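Bandance Housing Co-operative
Minutes of the general meeting held June 5, 2024, common room, ground floor

Chair: Britt-Marie Bakke
Present: 35 members, quorum met
Apologies: as per sign-in sheet

1. Previous minutes
Taken as read. One correction: the bike shed key deposit is per household, not per key. Accepted with that change.

2. Kitchens
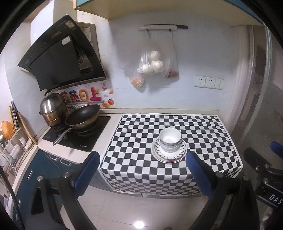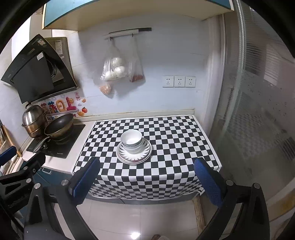

Kitchen counter with checkered cloth and stacked dishes, both photos.

The Chair went over the kitchen rules again for newer members. Nothing is to be fixed to the tiles without asking first. Members who want to change a tap or a cupboard door should fill in the alterations form and leave it in the office tray. Forms are answered at the next monthly meeting.

3. Hot water
Complaints from the top floor about slow hot water in the mornings. Rustar has looked at the circulation pump and quoted $440 to replace it. Baumgart quoted $400 but can't come until October. Members preferred not to wait through winter.
Moved that the Rustar quote be accepted. Carried, two against.

4. Laundry roster
The roster will stay on paper for now. A member asked for later hours on the dryers. The neighbours under the laundry objected to the noise. Agreed that dryers finish at 9 pm and washing machines at 10 pm, to be looked at again after three months.

5. Garden and bins
The green bin has been going out with plastic bags in it and the council has left two stickers. A new sign will go on the lid. The lemon tree near the side gate needs pruning and the branches are over the footpath. Britt-Marie to get a price.
Discussion about the broken paling behind bin bay 5. The fence is shared with the Illaneo building, so the cost should be split. Letter to go to their manager.

6. Other business
Parcels are being left in the foyer for days. Please collect them.
Request for a second noticeboard. Held over.
The stairwell light on level two is still flickering. Britt-Marie to ring the electrician again.

Actions
Accept pump quote: Chair
Bin lid sign: office
Lemon tree price: Britt-Marie
Fence letter: office
Electrician: Britt-Marie

Meeting closed 8.40 pm. Next meeting in the common room, date to go up on the noticeboard.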